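Lamosthorpe House, shared kitchens
Inspection checklist with comments, November round
Inspected by: Radosław Walczak
Accompanied by: Aniela Laskowska (second floor)

Marking: OK / Attention / Fail. Comments are written after each point where I had something to say.

1. Exit route and door
Door closes by itself: OK
Route free of boxes: Attention
Comment: Two crates of bottles stood by the fire door. They were moved while I was present, but I wrote the same remark in the last round. Please find them a fixed place.

2. Extinguisher and blanket
Pressure gauge in green: OK
Blanket on its hook: Fail
Comment: The blanket was in the drawer under the towels. A person who doesn't live on this floor would not find it. Jytte Riis has promised a new hook.

3. Refrigerators
Temperature of 6 degrees or lower: OK
Door seals clean: Attention
Comment: The seal of the left refrigerator has mold in the lower corner. Wash it with warm water and a little soap, then dry it well.

4. Small appliances
Toaster on a flat, firm surface: OK
Nothing hanging above the toaster: OK
Crumb tray emptied: Attention
Cords whole, plugs not cracked: OK
Comment: Bread must not be left in the toaster when you go out of the kitchen, also not for one minute. The crumb tray on the second floor was very full. Pull out the plug before you clean it. 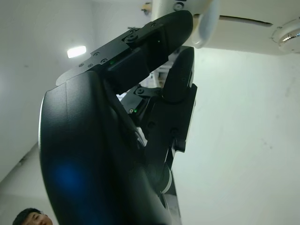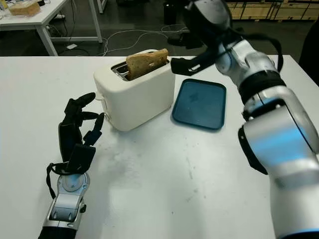
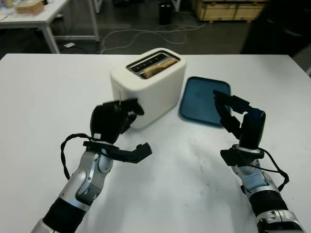
Lamosthorpe House Safety Sheets, no. 25, page 6

5. Stove and hood
Knobs return to zero: OK
Hood filter free of grease: Fail
Comment: The filter is sticky on both sides. The supplier, Kesavel, can deliver a new one, but first try to wash it at 60 degrees. Eoin Gilmartin has the key for the hood cover.

6. Water
Hot tap gives hot water within one minute: OK
No leak under the sink: Attention
Comment: I felt moisture on the pipe joint. I put dry paper under it and will look again before the evening meal.

7. Floor and light
Floor not slippery: OK
All lamps working: Attention
Comment: One lamp above the sink blinks. It is tiring for the eyes when somebody cuts vegetables there.

8. Waste
Lids close: OK
Glass kept separately: OK

To be repaired before next round: points 2 and 5.
To be watched: points 1, 3, 4, 6 and 7.

Questions about this sheet can be given to Oliwia Wilczyńska in the office, until 4 p.m.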